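August 27, 2026
Writing workshop notebook, Dumora group

Story draft 2, working title "The Ferry to Odasville". Before today it had 3970 words. The call for the Lavley anthology says 2000 maximum, title not counted. So I must lose almost half, and I don't want to do it by taking one adjective from each sentence, as I did last time. That story became very dry and I did not like to read it after.

What I did this morning: I printed the draft and marked each paragraph with a letter. P for plot, M for memory, T for talk. I expected too much T. In fact it is the M that is eating the story. Page three is all M, and also most of page four. The sister is standing on the dock with her bag and she remembers the school, the uncle, the bakery, the first ferry, and during all this the real ferry does not arrive.

Cut for now (kept in the file "leftovers"):
- the uncle, complete
- the bakery, except the line about the burnt sugar
- first paragraph. The story can start with "She had the wrong ticket."
- the second conversation with the ticket man, it repeats the first

Word count after this: not checked yet. I will do it when the joins are repaired, because the new sentences between the holes will add something again.

Mafalda Brandão read draft 1 and wrote me a long note. Her main point is that the sister is never wrong about anything. I was a little offended and then I read it again and she is right. Even the wrong ticket is the fault of the ticket man. I try now that she bought it herself, in a hurry, and will not admit it. This changes the talk with him completely -- he is polite and she is rude, before it was the opposite. I think it is better. It is also funnier, and I have not much funny in this one.
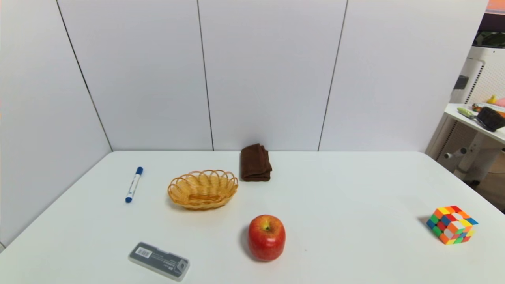 Ending, three versions tried. (a) She takes the ferry. (b) She gives the ticket away and walks. (c) The story stops while she is still in the waiting room. I wrote (c) in 15 minutes and it has the most life, but it needs an object she can look at, and my waiting room had only benches and a clock, like every waiting room in every story. So I gave it a white table pushed into a corner, and on it an oval wicker basket with a looped rim, for lost things. Beside the basket there is a marker with a blue cap, which the ticket man uses to write the delays. She can pick up the marker and change the time herself. I don't know yet if she does it. The basket must stay small in the text, one sentence, otherwise I am again describing furniture.

Problem with tense. Draft 1 is in past, but (c) came out in present and I did not notice until the second page. Kashyap style sheet (the one we all use) says to keep one tense unless there is a reason. My reason is that I like it. I will put (c) in past and read both aloud.

Words I use too much in this draft: suddenly, quiet, seemed, "for a moment". Search for them before sending to anybody. Also check "on the dock" or "at the dock". I have both, and I always must look this up.

Question for the group: is 400 words enough for the waiting room? At present it is longer, but the dock scene needs the space more. If somebody has a story where the last scene is very short and still works, please leave the title under this entry.

To do:
- repair the join after "burnt sugar"
- new talk with the ticket man, she is the rude one
- (c) in past tense
- count words
- send to Mafalda, and ask her only about the sister, not about commas

The anthology closes in November, so there is time for one more draft after this one, maybe two if the cutting goes well.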